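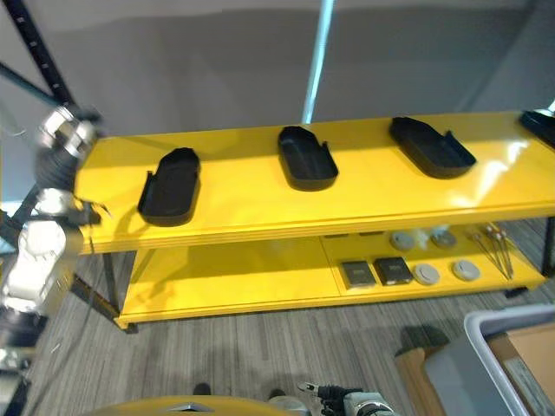
From: Vibeke Eyvindsson
To: kitting-floor list
Date: 19th July
Subject: Re: Re: trays on the yellow shelf, who fills what

Quick one before handover, sorry for the typing.

Dale Chan wrote:
> Can somebody tell me what we do once the arms take over tray
> filling at Plullthorpe? Heard three versions. Tove says we only
> restock the bottom shelf, Ketill says we check every tray, and the
> sheet by the door still has the old job on it. Also is the rate
> still 40 an hour for the hand bench?
> Dale

Dale — Tove is right for the bottom shelf, Ketill is right for the first 3 weeks. So both. Black trays go up top. Discs, boxes and rods stay below, same as now. Keep the rods in a bundle pointing toward the front, it does worse when they're scattered.

Checking: every tray till November, was going to be one in 20 but Kári didn't like it and neither did I. If a tray is wrong write it in the log with the order number. Don't just fix it and walk off!! Order 2253 got fixed quietly and we still dont know what went wrong with it.

Hand bench rate stays at 40. No change to anyones hours. I asked Kollmont twice and got it in writing, will pin it up by the lockers. What does change — less standing at the shelf, more walking for stock, and someone has to learn the restart. Tove and Kári did the training already, need two more from lates. Extra pay for it, same as the forklift money.

Things off the carpet at end of shift please. Dropped parts go in the log too, not back on the shelf.

Old sheet by the door, ignore it. Will take it down tonigth.

Vibeke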